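Ticket 347 - Wodo work table, replacement top does not match
Status: Open, waiting on warehouse
Product: Wodo table, Sani finish, sold by Ostex
Opened by: Kevin Montoya

Original request
We have two Wodo tables that stand end to end. The top on one of them swelled at a corner after a leak in November, and Ostex sent a replacement under the order we placed through Trernero. I ordered it in white. The new top is on and it fits, but next to the other table it looks yellow. I would like to know if this is the wrong color, a bad batch, or a film that needs to come off.

Reply from support, 9:40 a.m.
Thanks for writing in. Please check three things before we open a claim:
Look for a clear protective sheet. It starts at the long edge and can be hard to find with a fingernail, so try a piece of tape on the corner.
Look under the top for a label and send us the code.
Wipe one small area with warm water and a drop of dish soap, dry it, and compare it with the rest.

Update from Kevin, 11:15 a.m.
No sheet. I tried the tape on all four corners and nothing lifted. Wiped a patch the size of a plate and let it dry. Same color as the rest of the top. The label underneath says 61 and then a smudge. I can read a W after that but not the last part.

Reply from support, 1:20 p.m.
61 is the size, so that part is correct. The letters after it are the color, and W could be white or wheat. Both are sold in the Sani finish. Can you check the packing slip? Also, what bulbs do you have in the room? A warm bulb at 2000 or 3000 will turn either one yellow.

Update from Kevin, 2:05 p.m.
The slip only says "top, Sani" with no color. Bulbs are 3000. I turned them off and looked at both tables by the window - the old one is white and the new one still isn't. The difference is smaller in daylight but you can see the line where they meet from the door.

Reply from support, 3:30 p.m.
Understood. Please leave the new top on for now and keep the screws from the old one. Do not sand it or use bleach on it, as that voids the return. If you can, attach a picture of the new top with something white in view and we will pass it to the warehouse.

Update from Kevin, 4:10 p.m.

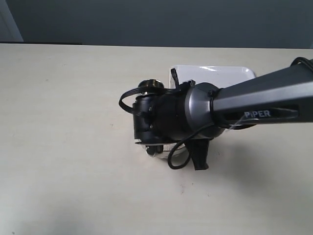 My vote is for wheat, and I would like the claim opened on that basis. I don't need a refund, only a top in the color I ordered. The new surface comes out pale cream in the picture, and you can compare it with the white behind the cable loop and the gripper. If the warehouse needs the label too, I can try again with a flashlight, but I doubt the smudge will get any clearer. Please also tell me if the replacement ships with its own screws. I have the old set in a bag and two of them are stripped.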